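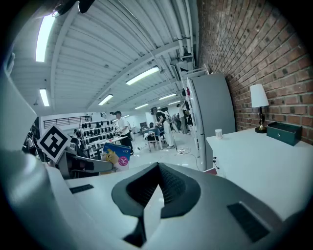

Inicio Viajes Cuaderno Archivo Contacto

Fui a Nedberg en septiembre por el queso, y conviene confesarlo pronto. La fábrica de campanas Niskanen abre sus puertas una vez al año, y el tren que lleva al pueblo pasa antes por una quesería con tienda. Llegué a la jornada con medio kilo de Millora curado en la mochila y la dignidad de quien huele a cuadra en un edificio ajeno.

La visita costaba 12 coronas, que se pagaban en una caja de galletas. Me tocó el grupo de Britt-Marie Midtbø, afinadora, una mujer capaz de callar a treinta adultos con un diapasón. Lo golpeó contra la rodilla, lo apoyó en una mesa y esperó. El señor que llevaba un rato explicándole a su cuñado cómo se funde el bronce dejó de explicarlo.

Yo creía que una campana salía del molde con su nota puesta, como un pollito. Sale casi siempre un poco alta, y se baja quitándole metal por dentro con un torno. Si te pasas, vuelve al horno. Midtbø nos contó que le había ocurrido 2 veces en toda su carrera y recordaba las dos con nombre de parroquia. La segunda era una campana de 782 kilos. Por el silencio que hizo después entendimos que la parroquia también se acordaba.

El vaciado lo vimos en vídeo, porque en las jornadas abiertas no encienden el horno. Fue una decepción general que la organización intentó compensar con bollos de cardamomo. Eran buenos. Comí tres y se me pasó.

Mucho mejor la sala de moldes, donde Ferhat Akgül prepara el barro con estiércol de caballo y pelo de cabra, receta que la casa no ha querido modernizar. Un niño preguntó si se podía usar estiércol de vaca. Akgül se lo pensó bastante más de lo que yo esperaba y respondió que sí, pero que él no firmaría la campana. Después nos dejó meter las manos. El queso y yo dejamos de ser el mayor problema olfativo del grupo.

Al final se podía tocar un carillón pequeño, hecho para una plaza de Skelletti que se quedó sin presupuesto y, de momento, sin plaza. La cola era larga y el repertorio corto: cumpleaños feliz, en versiones cada vez más libres. Toqué la mía. Un perro se marchó.

En la tienda hay campanillas de mesa desde 400 coronas. Compré una, convencido de que quedaría bien en el recibidor. Suena en un si bemol precioso y en casa me han pedido que no la use antes de desayunar.

Para quien quiera ir: el último tren de vuelta sale a las seis y diez, y la quesería cierra a las cinco.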